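Print this question | E-mail to a friend

Tips for demonstrating a pick with a hand-held gripper when the bin is see-through?

Asked by Ye-rin Baek, Feb 7, 2021

Hi everyone, and thank you in advance, because I've already learned so much just from reading old threads here. I'm teaching a small arm to handle light plastic parts by carrying the hand-held gripper through the motion myself, and then training on the recordings. The bin is smoky clear plastic and so is half of what I work with, so I'm wondering how much trouble I'm making for myself.

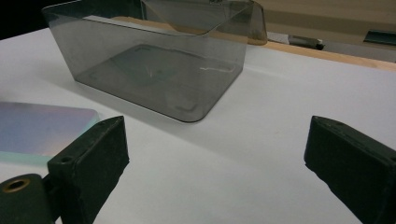
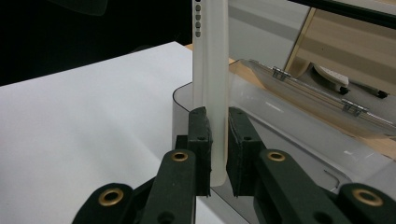 I have 70 demonstrations so far. On playback the arm gets close to the part nicely, and then it dithers near the wall of the bin, closes too early, or bumps the rim. I've been trying to vary where I start from, but I also notice that my own hands are faster on some days than others (coffee, I suppose). Should I slow down? Record more? Or swap the bin for a solid one and be done with it? I'd rather keep it, as the real station will use the same kind.

Answer from Lavanya Palaniappan

Keep the bin! If the real station has a clear one, you want the clear one in your recordings, glare and all. We went through something very similar at Mulemgate, and I spent far too long fussing with lamps before I looked properly at my own demonstrations.

What I'd do first is watch ten or so of them back to back, only the last couple of seconds before the fingers close. I'd bet you're pausing in some and not in others. When I'm unsure whether I'm lined up, I hover, and the arm learns to hover right along with me — only it doesn't know when to stop. Pick one way of approaching and stick with it. I come down a little to the side, straighten up, close, wait a beat, lift. Say it out loud if that helps, I still do.

As for speed, slower is fine but steady matters more to me. And please do add some where you start badly on purpose, say too near the wall, and then back off and come in again. Six of those helped me more than another whole afternoon of tidy ones. Start the recording when you're already in the bad spot, though, or you'll be teaching it the mistake too.

Answer from Deok-su Ko

More data. We had 3,709 before ours was any good.

Answer from Ka-ming Wei

I agree with Lavanya on the pauses. One more thing to check is whether your gripper width is being logged at the same moment as the camera picture. Mine was late by 2 frames, and it looked exactly like "closes too early." Open and shut the fingers a few times in plain view and compare the two.

Related questions
Moving from joystick control to hand-held demonstrations
How do I trim idle time from recordings?
Worn finger pads, replace or retrain?
Benholm meetup in March, bring your own arm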